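首页 > 居家生活 > 厨房水槽与台面 > 双槽用了两年,到底谁在用小槽?

打印本页 | 用邮件发送给朋友

双槽用了两年,到底谁在用小槽?

豆腐压石板(楼主)
2026年9月23日

装修那会儿我跟家里人吵了一个晚上,吵单槽还是双槽。我赢了,装了双槽。现在住满两年,我来汇报战果:小槽里躺着一个沥水架,长期居住,不交房租。

当初的设想是大槽洗碗、小槽洗菜,生熟分开,井井有条,像样板间里那种人过的日子。实际情况是什么都在大槽里洗,小槽上的沥水架上午放碗,下午放碗,晚上还是碗。我有一次想用小槽泡个香菇,得先给沥水架找个地方站着,台面一共就那么点地方,最后香菇泡在了汤锅里。

想问问各位双槽用户:

1. 你们的小槽还在正常上班吗?
2. 沥水架放槽里还是放台面上?
3. 水龙头装在两个槽中间,是不是就一定会往大槽那边歪着?

不卖水槽,不接广告,单纯心里不平衡。

2楼 半夜煮面的人
我家小槽的岗位是接剩茶。大材小用,但人家毕竟有岗位。

3楼 青石巷八号
先反对一下楼主的结论。双槽没毛病,是沥水架放错了。我家架子放台面上,小槽专门洗水果,用得很勤。你拿架子把它封了,再怪它没用,这属于把员工锁在仓库里然后说他旷工。

4楼 豆腐压石板(楼主)
回复3楼:放台面上水往哪儿流?我放过,底下垫了托盘,托盘里的水三天不倒就自成生态。放槽里好歹水自己会走。

5楼 青石巷八号
三天不倒是托盘的错吗?

6楼 不锈钢受害者
插一句,台面是白色的千万别在上面长期放架子。我家白台面,架子四个脚印印得清清楚楚,擦了一个夏天,从七月擦到入秋。现在那块地方摆了一盆薄荷,来客人都夸有生活气息。

7楼 Tirkevent
我投槽内派。家里也是大小双槽,架子是一根根不锈钢杆子拼的那种,横着搁在小槽上头。缺点是小槽底下平时看不清楚,隔着杆子往下瞅,总觉得有点颜色,又总觉得是反光。人到中年,很多事就这么放过去了。

8楼 半夜煮面的人
回复7楼:那不是反光。

9楼 Tirkevent
回复8楼:让我再放过去一阵子。

10楼 水槽边上的猫
我家是Dehghan的双槽,大小槽的宽度差得挺多。买的时候店员说小槽尺寸“恰到好处”,装好以后发现炒锅进不去、砧板进不去、西瓜进不去。恰到好处地什么都进不去。后来还是放了沥水架,跟楼主殊途同归。

11楼 青石巷八号
谁让你往小槽里放西瓜了。

12楼 水槽边上的猫
标题党的店员。

13楼 瓷砖缝里有故事
我补充一个没人提的:背后那面墙。水龙头后面那条打胶的缝,是全厨房最值得关心的地方。沥水架离墙近,碗往上一插,水就往后甩,甩到缝里,过一年胶边就开始发黑。所以架子放哪儿都行,别贴着墙放。我家当年图好看选了大板的石纹墙砖,缝少,就那么几条,我每条都认识。

14楼 豆腐压石板(楼主)
回复13楼:看完去检查了自家的胶,现在心里更不平衡了。

15楼 Tirkevent
发两张。
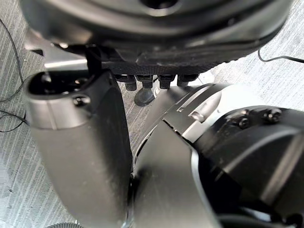
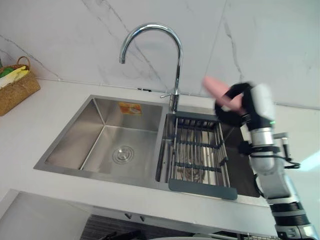

为什么水龙头总是往大槽歪

16楼 青石巷八号
15楼第二张这个龙头就是标准答案。高弯管立在两个槽中间靠后的位置,出水口冲着左边的大槽。楼主问的第三条可以结案了。

17楼 豆腐压石板(楼主)
回复16楼:结不了。我想知道的是它有没有往右转过。

18楼 半夜煮面的人
大槽里居然是空的,水槽里没碗。光这一点我就觉得不是我们这个论坛的人家。

19楼 水槽边上的猫
你们都在看龙头,我在看大槽后壁上那张小贴纸,橙黄色的,上头印着吃的。我家冰箱侧面也有一张类似的,撕过一个角,发现底下的胶比冰箱还结实,又给按回去了。

20楼 不锈钢受害者
贴纸这事我有发言权。吹风机吹热,从角上慢慢揭,剩下的胶用食用油擦。别用钢丝球!拉丝面一旦横着蹭一道,以后你每次洗碗都会看见它,它也会看见你。我的网名就是这么来的。

21楼 瓷砖缝里有故事
第二张里那个带提手的编织篮子,我倒觉得可以学。零碎东西都收进去,擦台面的时候拎走就行。我家以前是海绵、抹布、刷子各占一块地,擦一次台面像搬一次家。

22楼 青石巷八号
藤编的东西放水槽边上,我保留意见。湿抹布往里一丢,底下闷着,到了梅雨天你掀开看看。要放也放个能漏水的。

23楼 瓷砖缝里有故事
回复22楼:我说的是收纳的思路,材质你自己换。铁丝的、塑料的,随便。

24楼 青石巷八号
那就不是那个篮子了。

25楼 Mevbridge
潜水很久,专门上来给槽内派补一刀。架子放小槽里有一个隐藏费用:清洗。杆子和横条交接的地方最爱积水垢,我试过刷子、牙签、棉签,最后整个架子泡白醋。问题是架子太长,小槽泡不下,得放大槽里斜着泡,泡完一头再掉个头泡另一头。那天中午全家没碗用,叫的外卖。架子是Jolari的,买来才31块,外卖花得比架子多。

26楼 豆腐压石板(楼主)
回复25楼:31块你还泡它干什么,换一个不行吗。

27楼 Mevbridge
有感情了。

28楼 不锈钢受害者
白醋可以,泡完一定冲干净。柠檬酸也行,味道小一点。别和漂白类的混着用,这个不开玩笑。

29楼 水槽边上的猫
说点花钱的。我前阵子真去问过双槽换大单槽,连开孔带安装报价1,064,不含水槽。师傅看了一眼台面,又说要是石材边上崩了他不负责。我回家把小槽擦了一遍,看着顺眼多了。

30楼 半夜煮面的人
回复29楼:这是本帖最有效的一条清洁建议。

31楼 青石巷八号
所以绕回来,楼主试试把架子拿出来一个星期,碗洗完擦干直接进柜。小槽空着,你自然就会用了。

32楼 豆腐压石板(楼主)
回复31楼:“碗洗完擦干直接进柜”,您家是不是有别人在洗碗。

33楼 青石巷八号
……我爱人洗。

34楼 Tirkevent
破案了。

35楼 豆腐压石板(楼主)
更新一下。昨天真把沥水架拿出来了,小槽露出全貌,洗了一次小番茄,感觉不错,水声都比大槽清脆。然后晚饭八个碗洗完没地方搁,架子又回去了,前后一共请假一天。13楼说的贴墙那个问题我改了,往外挪了一点。胶的事等天凉了再弄。

36楼 瓷砖缝里有故事
天凉了胶干得慢,要弄趁早。

37楼 豆腐压石板(楼主)
那等明年七月。

打印本页 | 用邮件发送给朋友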